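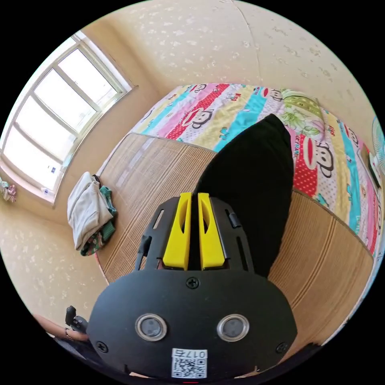
Bridden, Thursday, August 1, 2019

Minutes of the summer meeting, Bridden River Otter and Wetland Group

Xóchitl Gallegos took the chair and opened the meeting shortly after supper, with thanks to everyone who had driven in through the road works on the lake side. There were 20 members present, which the chair said was a very happy sight for a warm evening in the middle of vacation season. Apologies were read out from the Amrani families, who were haying and sent their love.

Minutes of the February meeting

These were read and agreed with one correction. The second paragraph had the spring mink sighting down as an otter, and the member who reported it would like it known that she said mink at the time and is still saying mink. The secretary apologized and has fixed the copy in the binder.

Otter survey, Kultik Creek

The survey leader gave a long and very enjoyable report, and we have tried to do it justice. Walkers covered the creek from the old ford down to the Stumura bridge, looking at the usual places (flat rocks, the big logjam, the sandy spit below the cabins) and writing up any droppings, tracks or slides. Fresh signs were recorded at 13 of the stations. The best of these were on the spit, where there were prints of an adult and at least one smaller animal, and the leader passed around her plaster casts, which came back with rather more cake on them than when they set out.

There was a good discussion on whether the smaller prints could be called a pup. The feeling of the meeting was that we should write "young animal" on the form and leave it there until somebody sees it. A member asked whether the low water in July might have moved the otters down toward the lake, and the leader said it might well have, and that she would dearly like two more people for the lower stretch in the fall so we could find out. Two hands went up before she had finished the sentence, so that is settled!

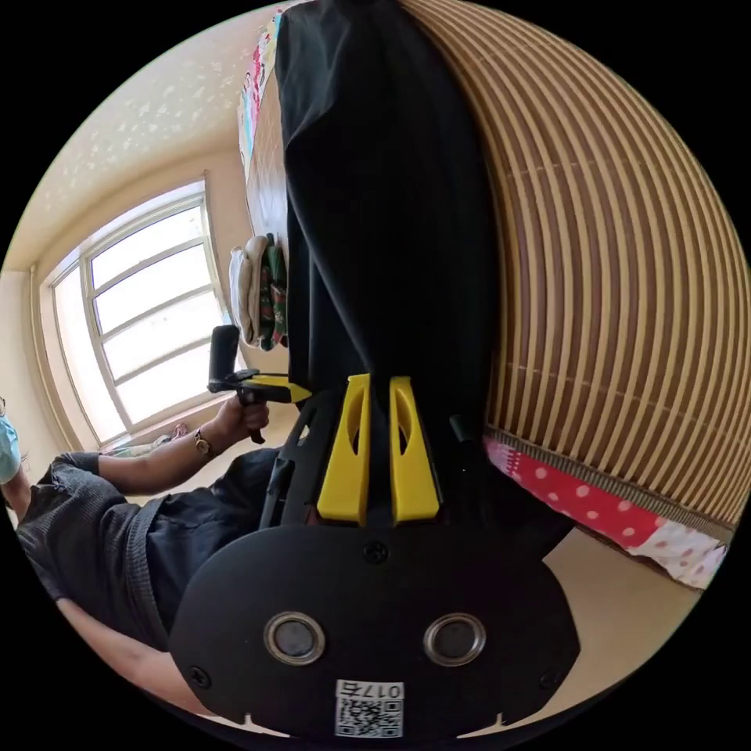
Still on the creek, it was pointed out that the yellow stakes marking the upper stations are getting hard to find in the jewelweed. The meeting agreed to put in taller ones, and to do it before the leaves come down and hide the path too. Members are asked please not to tie ribbon to the alders, as it ends up in the water.

Amrani Marsh

The planting went ahead on both weekends in June, and we put in 72 buttonbush and willow starts along the north bank. The deer found the far end almost at once. The wire cages have gone on now and most of what was nibbled is coming back from the base, so there was no great gloom about it. Somebody suggested planting a little thicker next time and letting the deer have their share, and this was warmly received by the soft-hearted half of the room. No decision was made.

The snapping turtles have again laid their eggs in the gravel of the parking area. The rope and the sign are up and will stay up until the end of September, and anyone bringing a trailer should turn at the road and walk in.

The crossing at Stumura

The chair has had a letter back from the county road office about the culvert at Stumura, where we lost an otter over the winter. The letter was friendlier than the last one. The county is willing to look at a dry ledge through the culvert when the road is next dug up, but cannot say when that will be. After quite a bit of talk it was agreed that the chair will write again, enclose the map of the creek survey, and ask if an engineer would come out and walk the spot with us. Several members offered to come along, and the chair gently suggested that three would be plenty.

Money

The balance is healthy after the plant sale. It was agreed to raise the limit for boot and wader repairs to 20 dollars a pair, on production of a receipt. A request for a second spotting scope was put off until the next meeting, when we hope to have some prices.

Other matters

The school at Kultik would like a creek walk for the fourth grade in early October. The chair will lead it, and would be glad of a helper who doesn't mind getting wet. Would whoever borrowed the long-handled net kindly bring it back before then, as the children always ask for it.

The coffee urn has been returned and is working again. Thanks were given for the peach cobbler.

The meeting closed at dusk, and a few of us walked down to listen for the frogs. The next meeting will be announced in the newsletter.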